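Friday, March 22, 2019

Rule day. I spent the whole of it in the back room at Hurkwood with a binder, a roll of tape and a growing dislike of the word "shall."

The draft of the bench practice for the arm now runs to 19 pages, up from the 4 I was handed in the fall, and I am to blame for most of the difference. The original four were fine. They said to keep your hands out while it moves, know where the stop button is, don't leave it running when you go to lunch, and write down what you did. Then people began to ask what "moves" meant. An arm that is powered and standing still can start moving whenever it likes, so is that moving? I wrote a page and a half on that in January and read it again this morning with my coffee going cold. I'd like the page and a half back.

Got stuck before ten on the section about laying out the table. The Firndale people sent their version over and it says objects shall be placed "in a natural manner." I have been to their office kitchen and I know what they think is natural. Ours used to say objects shall be upright, spaced and clear of the table edge, which is lovely until you remember the thing is supposed to learn to clear up after human beings. I have lived with human beings. So the new wording says that any untidy layout is allowed provided it was chosen ahead of time and written in the log before power goes on. In other words you may have a mess, but you have to apply for it.

Struck out "breakable items" and put in "items that make sharp pieces when dropped," then spent twenty minutes wondering whether a mug counts. Ruled that the mug depends on the mug. This is the kind of clear guidance they keep me around for.

Lunch was half a sandwich and the Nivosa checklist, which has 238 lines. I admire it the way I admire people who iron their sheets. Line 1 asks if the building has been entered. By the second page I was ticking things without reading, and I was the one who was supposed to be judging whether people tick things without reading. I made a note of that and will be bringing it up, leaving out who it was. Ours will fit on one side of one sheet if I have to cut words with scissors. Speed limit set, stop button tested, cables clear of the joints, nobody leaning on the table. Anything else can go in the binder, where it will be safe from being read.

The afternoon went to speed. We had 300 millimeters a second down as the top for anyone working within reach, and Nuchit wants it lower for the first hour with a new gripper. They're right and it annoyed me. I had written three paragraphs in defense of the old number before I noticed that none of them had a reason in it, only a tone. Changed it. The new gripper hour is in, and I even gave it its own heading so that it looks like it was my idea.

Also long back-and-forth with myself about heavy appliances sharing a table with the arm. I don't love it. If something on the bench has a handle, the arm will sooner or later be asked to pull it, and then the question is what else comes along. My rule now says anything with a door or a handle is to be unplugged and fixed down unless the task needs otherwise, and "the task needs otherwise" has to be signed. I expect that line to be signed every single day from now until May, when the draft is due for review and I can be disappointed formally.

Things still open: who may reset after a stop (I say the person who pressed it, which falls apart if that person has gone home). Whether warning stickers have to face the person or may face wherever they happen to face. Whether toy food goes in the log one piece at a time or under "food, toy." I wrote "food, toy" and felt a great weight lift.

Home by seven. The sink was full. I looked at it for some time and considered whether it had been laid out in a natural manner, and whether I'd logged it beforehand. I hadn't, so by my own page six I wasn't cleared to start. Did the forks anyway. Left the big pan to soak, unsigned.

Must buy more tape tomorrow. The yellow kind, if the store has it, because the white doesn't show on the white tables, and I have already written a rule saying that it shall.
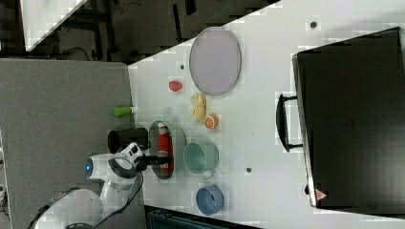

The arm at the red bottle, blue light on. Food, toy, at top centre.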